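Home | Notebook | Hardware | Safety | Search

Print this entry | E-mail this entry

Bench notebook, August, Vondero gripper work
Entry started 4:10 in the afternoon

Today's subject is the width reading on the hand-held gripper, which was wrong again. I write it with some detail so that Teresa can check my reasoning before we use any of this week's recordings.

The fault is as follows. With the fingers fully closed, the logged width should be zero. In the morning it was zero. After lunch it was 2.3 mm with the fingers closed. When I opened them fully the error was still there, with the same sign, so I think it is an offset and not a scale error. I found it only by accident, when I replayed an episode on the arm and the jaws closed on a pen too late. The pen fell on the table and rolled to the floor. No damage, but the arm continued its motion with nothing in the jaws, and my hand was closer than it should be. This second point I consider more serious than the first one.

What I checked:

Battery and cable: good, no change when I replaced the cable.
Log file: 228 episodes in the set, the jump is between episode 100 and the next one. Before it all values are clean.
Firmware: same version as last month.
Rack and pinion: with the power off I can move the left finger a small amount before the right one follows. This play was not there in the notes from the spring.

My opinion is that the pinion has jumped one tooth on the rack, probably when somebody forced the fingers by hand. Teresa Carroll thinks it is the set screw on the encoder shaft, which would give a similar offset. We did not agree, and both ideas can be tested tomorrow by marking the shaft with paint.

The objects for this task are the pen and the clear divided holder. The holder makes its own difficulty, as the thin walls give reflections and the tracking of the edge is weak there. I do not want to mix this problem with the width problem, so it gets its own entry.

Views from the grippers: 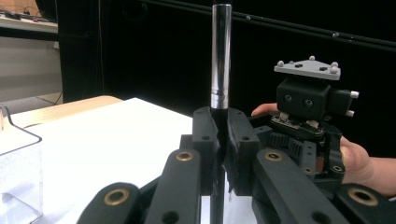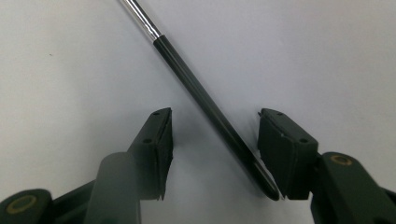
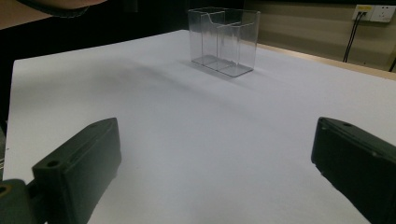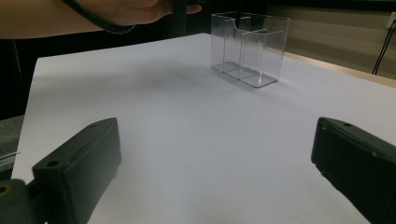 For the safety part, I changed the replay script before going further. It now compares the width at closing with the expected width for the object, and if the difference is more than 1 mm the arm stops and waits for a key. I tried it with 30 replays and it stopped in each case where I put a false offset in the file. It also stopped two times when nothing was wrong. I prefer this to the opposite.

One more rule from today: during a replay, hands stay behind the tape line until the arm is parked. I was the one who did not follow it.

To do:
- paint mark on encoder shaft and on first rack tooth
- repeat closed reading every 20 episodes and write it in the log
- ask Hollden for the price of a new rack, part 440
- decide with Teresa if the episodes after the jump can be corrected by subtracting the offset, or must be recorded again

I left the power off and a note on the gripper case.

Recent entries
Rustness server: disk full during upload
Zapata arm, joint 4 noise
Reflections on clear plastic, first tests
Finger screws: which thread lock we use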